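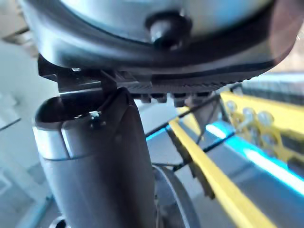 Parkero单元腕部相机换完以后标定总是飘,大家怎么处理?

Milagros Malabanan
发表于2024年12月14日

我们车间有一台装配单元,Parkero的臂,夹爪是Anham的,腕部装了个小相机做近距离定位。上个月换了一根手指,顺手把相机拆下来擦了擦再装回去,结果手眼标定就不老实了:刚标完很漂亮,跑上两三个小时,抓取点就往一边偏,重新标又好,再跑又偏。

已经试过的:标定板换了新的;相机支架螺丝重新上过;TCP用尖点法重做了两遍。程序没有动过,料盘也没有动过。

另外单元里有一条青蓝色的灯带,离黄色导轨很近,以前一直开着也没出过问题,不知道现在要不要怀疑它。想听听有经验的朋友是按什么顺序查的,我不想再把整个腕部拆一遍了!

Ketill Riis

这种问题我太喜欢了,查到根上特别过瘾!先别动标定,标定是最后一步。“刚标完好,跑久了偏”基本可以先往机械上想:有东西在慢慢走位,或者热起来以后位置变了。

我的顺序是这样的:

先断使能,挂牌,然后用手轻轻扳手指根部,再扳相机支架。手指和支架连接处那颗小螺丝特别容易被忽略,它看着不起眼,松半圈就够你受的。拧之前把旧的螺纹胶清干净,残胶会让你以为已经拧到底了,手感骗人得很。扭矩按你那款夹爪的手册来,别凭感觉。

然后在支架和法兰的接缝上用油漆笔画一条细线,跨过两边。开机跑一个班,回来看线有没有错开。这个办法土,可是真好用,我每台单元上都画!

接着让机械臂空跑热机20分钟再标定。冷机标、热机用,偏一点很正常。标定姿态别偷懒,我一般取15个,腕部要真的转起来,光平移没有用。姿态太像的话,残差很好看,实际一抓就露馅。

灯带我觉得不是主因,但可以顺手验一下:关掉它,用同一个姿态连拍几张,看标定板角点跳不跳。如果跳,把相机的自动曝光关掉,曝光值写死,再标。

最后提醒一句,线缆!相机线如果在腕部绷得太紧,每转一次就拽支架一下,拽上一天什么螺丝都顶不住。把腕关节转到两头极限,看看线还有没有余量。

Kerstin Buschmann

重启控制器试过吗?我们那台是Dridar的,型号不一样,重启完就好了,后来也没再出现。

Angelica Buenaventura

同意Ketill说的画线,补充一点手指更换后的事。新手指装上以后,长度和旧的可能差一点点,如果程序里还在用旧的工具数据,标定和工具偏移会互相“抵消”,刚开始看着准,换个姿态就不准了。所以换完手指,工具数据要先更新,再做手眼标定,顺序不能反。

还有安装面。手指和支架贴合的那一面一定要擦,我遇到过一粒很小的铝屑夹在中间,开头被压住了,后来慢慢挪位置,找了我整整两天,找到的时候高兴得在车间里喊出来了!用不掉毛的布蘸点异丙醇就行,镜头另外拿镜头纸擦,别共用一块布。

我现在的习惯是每换一次件就存一份标定文件,文件名里写上换了什么,旁边再记一个固定基准点的读数。下次再飘,先去碰那个基准点:基准点也偏,查臂和底座;基准点没偏,只有视觉偏,那就盯着相机支架。能省好多时间。

Milagros Malabanan

谢谢各位!重启做过了,没有变化。油漆笔的线今天下班前画上了,工具数据我回头翻了一下,换手指那天确实没更新……先改这个,热机以后重标,明天看线有没有错开,再来这里更新。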